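Astimon Releases Demonstration Set for Block Sorting by Remote Control

URKHOLM – Astimon on Monday released a set of 1,843 recorded demonstrations in which an operator guides a robot arm through short tabletop tasks with colored shape blocks. The set is open to research groups under a noncommercial license.

The demonstrations were recorded with Plikus, the company's remote control station. The operator moves a hand controller and the arm follows. Joint positions, the typed instruction and video are logged on one clock. Instructions are kept short, such as "push the red star toward the hearts" or "separate the cylinder from the cube."

Of the total, 1,030 demonstrations were made by remote control alone. The rest include at least one passage in which the operator took hold of the arm and moved it by hand – these passages are marked in the log. A session lasts roughly 6 minutes and may cover several instructions without a reset of the blocks.

Failed attempts are included and labeled. Camera calibration files ship with each session.
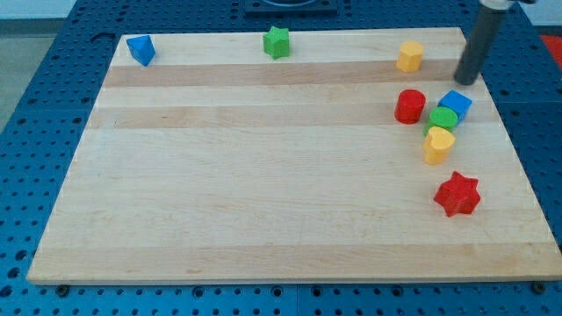 Quezada, which tested the set before release, reported that the unbroken sessions were more useful to it than single trials, as its policy had to start from whatever layout the last instruction left behind. It added that the hand-guided passages needed separate filtering, and asked for finer time marks at each switch.

Astimon plans to add those marks in version 4 of the log format, due in November.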